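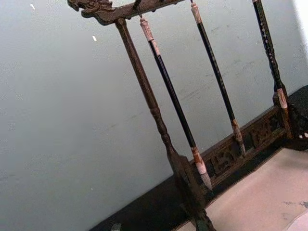 LORKBRIDGE, August

Part 5: Teaching Prekow to find thin, hanging things

Okay, so you've got the driver running and the wrist camera is streaming (if not, go back to Part 4, I'll wait). Now we get to the bit I like best, which is getting the perception node to pick out one brush from a rack of them. I use my calligraphy brush rack for this because it's mean to a detector: long black handles, a dark carved rack right behind the lower ends, and everything leaning at a slant from the wrist's point of view. If your settings survive that, they'll survive a row of mugs!

Before you start, put the arm in hold mode. Prekow will happily let you tune while the planner is live, and I've done it, and I don't recommend it.

1. Open the Sikar panel and load the profile called thin_hanging. The default profile throws away anything skinny.

2. Set the minimum segment length to 80 pixels. Lower than that and the carving starts turning up as candidates. The dragon head on my crossbar got labeled a handle more than once.

3. Turn off "assume vertical". The wrist is hardly ever level, and with this on, a tilted brush just gets dropped from the list.

4. Press Capture and let it collect 16 depth samples. Don't touch the table while it counts!

5. Check the overlay. You want one line per handle, ending at the ferrule. If a line runs on down into the dark panel at the bottom, raise the edge contrast a notch and capture again.

6. Pick your target and hit Send to Planner.

Note: glossy black handles are rough on depth. I let Sikar find the pale end caps and the light ferrules first and draw the handle between them (tick "anchor on ends"). A brush whose top is out of view only gives you one anchor, so back the wrist off until both ends show.

Caution: the planner treats the rack posts as obstacles only if you've saved them to the Romaniuk map. Do that first, then cap the approach speed at 200 mm per minute for your first few runs. Yes, it's slow. Go make coffee.

If Send to Planner stays gray, the map is stale. Reload it and start again from step 4.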